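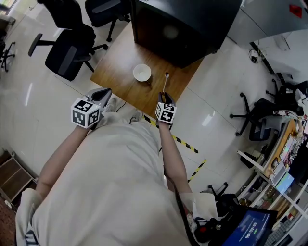
**Kekeli Kpodo** - data collection lead, Rerton

# Geltico spoon-and-bowl set

Geltico is a set of short tabletop demonstrations recorded with hand-held grippers. A person wears the head camera, holds one gripper in each hand, and does the task directly. There is no robot in the room during recording. The demonstrations are meant for training two-arm policies that will later run on a robot with matching gripper jaws.

This card covers the spoon and bowl part of Geltico only. The other parts have their own cards in the same folder.

## What is in it

- 1,498 episodes, one task attempt per episode
- 2 grippers per episode, left and right
- Head camera video, 30 frames per second
- Gripper pose and jaw opening for each side
- A one-line text instruction per episode
- A pass/fail label, set by a reviewer after recording

Failed episodes are kept. Filter on `label` if you don't want them. Some people here train on everything and some don't, and we have not settled it.

## Tasks

The instruction is always one of these:

- `pick up the spoon and put it in the bowl`
- `take the spoon out of the bowl and put it on the table`
- `move the bowl to the other hand's side`
- `hold the bowl with the left hand and stir with the right`

The spoon is a thin silver one and the bowl is small and white. Both stay the same through the whole set. The table is wood and so is its top, which helps with contrast against the bowl but not much with the spoon, whose edge can blend into highlights in the video.

## How it was recorded

Each gripper has a marker cube mounted on it. Pose comes from the printed patterns on the cube faces as seen from the head camera. When a cube leaves view or turns so that no face can be read, the pose for that side is filled in from the gripper's motion sensor and `pose_source` switches from `marker` to `imu`. Short gaps are fine. We drop an episode if either side stays on `imu` for more than 2 seconds in a row.

The steps for an operator:

1. Put on the head camera and look down at the table.
2. Set the spoon and bowl by the start card for that episode.
3. Start the recorder and check that the timer is running.
4. Bring both grippers into view and hold still for a moment.
5. Do the task at normal speed.
6. Hold still again, then stop the recorder.

The still moments at each end are used for alignment. They are left in the raw files and trimmed in the processed ones.

Operators were told to keep their fingers away from the objects and to use the jaws for everything, including nudging a bowl that had drifted. If the spoon went off the table, the episode was stopped and marked failed.

## Room

All recording took place in a shared office at Rerton, not a lab. Backgrounds include office chairs, desks with monitors, cables and floor tape. The floor is glossy white tile, and reflections move as the operator moves. Background items shift between sessions because people work there. We did not mask any of it.

## Files

```
spoon_bowl/
 raw/
 ep_0001/
 head.mp4
 left.csv
 right.csv
 meta.json
 processed/
 ep_0001.h5
 splits/
 train.txt
 val.txt
```

`val.txt` lists 200 episodes. They come from sessions that do not appear in `train.txt`, so the two should not share a room layout.

Poses are in meters, in the frame of the head camera at the first processed sample. Rotations are quaternions, x y z w. Jaw opening runs from 0 (closed) to 1 (fully open).

## Loading

Use the reader in the Irotov repo:

```
from irotov.data import load_set
eps = load_set("spoon_bowl", split="train")
```

The older Kiani scripts still open the raw folders but will read quaternions in the wrong order. Don't use them for this set.

## Known problems

- In early sessions the left and right CSV files were swapped. Fixed in the January rebuild. If your copy has no `rebuild` field in `meta.json`, get a new one.
- Jaw opening drifts a little on long sessions - reset it against the first closed grasp if you need exact values.
- The stirring task has fewer passes than the others, mostly from the spoon turning in the jaws.
- One room, one table and one spoon. Don't expect a policy trained only on this to handle a different setup.

## Use

Internal use and named partners only. Operators agreed to recording of their arms, hands and clothing. Crop or blur the head video before showing it outside the project, as monitors in the background can be readable.

Questions and bad episodes go to Kekeli. Send the episode number and which side looks wrong.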